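Oil and Fuel Around the Shed: Tips from Readers and from Me

Arvid Strand, 01/02/2018

I had such a good response to my piece on storing paint that I've gone straight on to the next shelf down, the one with the jerry cans, the two-stroke bottles and the margarine tub full of funnels. Fuel and oil are the dullest things you own until the mower won't start, and then you'd give anything to have looked after them properly. So let's look after them!

Petrol first. It goes stale, and faster than most of us like to admit. I buy small amounts through the mowing season and write the month on a strip of masking tape stuck to the can. If I find a can marked March and the jacarandas are out, it doesn't go in the mower. Old petrol smells sour, a bit like varnish, and once you've had a whiff of it you'll never mistake it again. Your council will tell you where to drop it off.

Keep your cans out of the house and well away from the hot water system if it runs on gas. Mine live in a vented steel cupboard on the shady side of the shed. And please don't fill a can while it's sitting in the ute tray on a plastic liner. Put it on the ground at the servo, keep the nozzle touching the neck, and leave a bit of space at the top for the fuel to expand on a warm arvo.

Two-stroke mix is where people come unstuck. Chantal McIntyre wrote in to ask whether "near enough" is all right, and I'm afraid it isn't, Chantal! Check the manual for your own machine and measure. At 50 to 1, which suits plenty of newer trimmers, five litres of petrol takes 100 mL of oil. At 25 to 1 the same five litres takes 200 mL. I wrote both on the lid of my mixing can in paint pen and it's saved me squinting at the side of an oil bottle ever since. Oil goes in first, then half the petrol, a good swirl, then the rest of the petrol and another swirl.

Diesel is a different animal. It keeps better than petrol but it loves to collect water, and where there's water you get that horrible black slime (it's a living thing, which I find fascinating and disgusting in equal amounts). Keep the container close to full so there's less damp air sitting on top, and never tip in the last cupful from the bottom of an old drum. 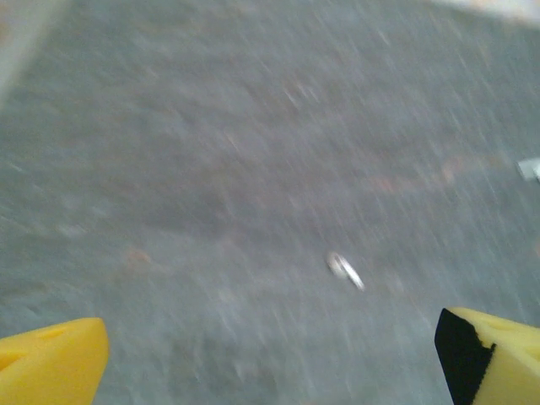
Now, spills. Speed matters more than product. Clay kitty litter is wonderful stuff: the cheap, plain, unscented kind. Pour it on thick, leave it overnight, then grind it in with the sole of an old boot before you sweep it up. Grinding it makes a huge difference on anything porous. For the shadow that's left behind, make a paste of laundry powder and a splash of warm water, scrub with a stiff nylon brush, and let it sit for an hour before you mop it up with rags. Test a hidden corner first if the surface is painted or sealed.

That's for oil. If it's petrol, open everything up, don't touch a light switch, and let the fumes clear well before you start fussing over the stain.

Don't hose any of it down the driveway, either. Stormwater drains run to the creek. Bag up the used litter and ask at the tip which bin it belongs in.

Oily rags deserve a paragraph of their own. Ones with linseed or decking oil on them can heat up by themselves and catch fire, so never leave them in a heap. I spread mine flat on the fence until they're stiff, out of the sun. Ruoxi Jiang drops hers straight into a lidded metal tin filled with water, and I like that even better.

Used engine oil can be recycled, and it's easy. Drain it while the engine is warm but not hot, let the sump empty completely, and pour it back into the bottle the new oil came in. Keep it separate from coolant and brake fluid, as one slosh of the wrong thing can spoil the lot for recycling. Label it too!

A few odds and ends from the mailbag:

Store funnels upside down on a nail with a sandwich bag over them, so dust and spiders stay out.

Elango Suvarna cuts the foot off old pantyhose and stretches it over the funnel to catch grit. Brilliant for diesel. I wouldn't do it with petrol, where I'd sooner use a proper metal-mesh funnel.

Change the rubber seal on your jerry can when it goes hard. A new one costs next to nothing, and a cracked one lets the good vapours out and the damp in.

Run the mower dry at the end of the season if you won't be using it over winter. Your carburettor will thank you in spring.

Next time I'm tackling grease guns, so send me your questions, and your disasters too if you're game.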